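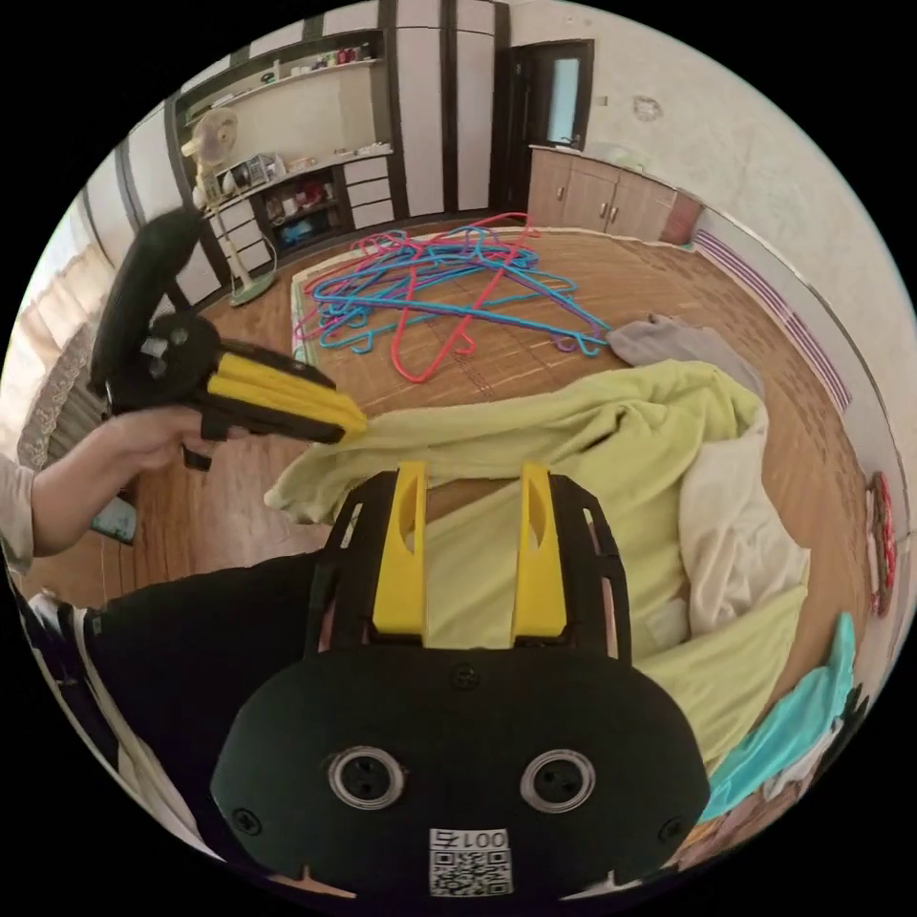
4. Picking up the blanket

Search the Famwood guide Go

Grab a gripper by its handle and bring the yellow fingers in low, so the tips meet the edge of the fabric. I go for a loose fold – much easier than a flat bit!

5. Leave the hangers for last. They tangle, and I've lost whole mornings to them (fine, one morning).

Note: At Elldale we used to fold by hand till 12. Now my shift is mostly showing the Storkelix how it's done, and my job title's changed to suit.

Caution: Keep your sleeves clear of the fingers. Stop after 19 items and rest your wrists.

We use cookies to remember your settings. Accept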